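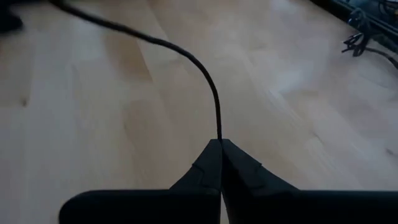

Pale wood top, thin black cable

Oil or hard wax on a light wood table?
Posted 09/08/2023 in Wood & Finishes

Hi all! I've got a big light-colored worktable that gets used every single day (coffee, glue, elbows, you name it) and I want to put a fresh finish on it without turning it orange. I did a bookcase with plain linseed oil back in February and it went the color of cheddar, which my wife brings up whenever we have company. The store near me carries Kurkum hard wax, $33 for the small can, and a water-based poly from Ererix that's a bit cheaper. I don't mind redoing it once in a while, but I can't have it out of use for a week. What would you put on it? And do I have to sand all the way back first? 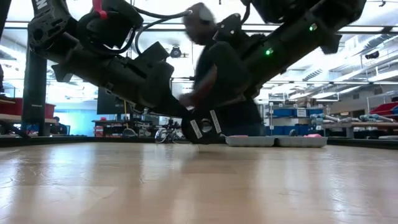 2 replies

Brian Ogola
I'd go hard wax, no question. Get one with a little white pigment in it if you can, that's what keeps pale wood looking pale. Sand to 120, then 150, and stop there! If you polish it up too smooth the wax just sits on top and you'll be wiping all night. Two thin coats, buff off everything you can within 15 minutes, and let it sit overnight in between. I was putting cups on mine by the second evening, carefully.
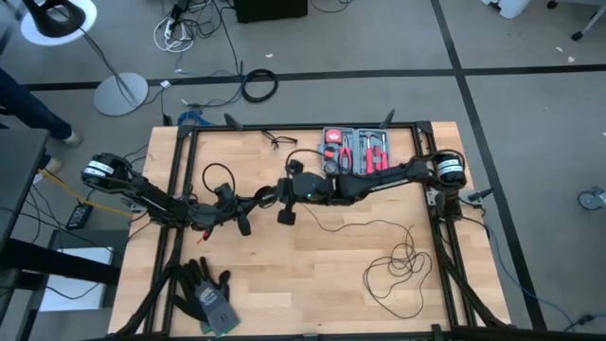

Trekis
Poly, it's tougher. I did a kitchen counter in it and it's fine.

OK, I should add a little more. The trouble with wax is glue. Wood glue pops right off poly with a plastic scraper, but on my old waxed bench it took the shine with it and left dull patches.

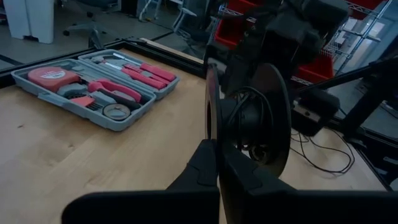 And when poly does scratch you have to sand the whole top, so Brian has a point about repairs. Whichever one you pick, try it on the underside and leave it a couple of days before you decide.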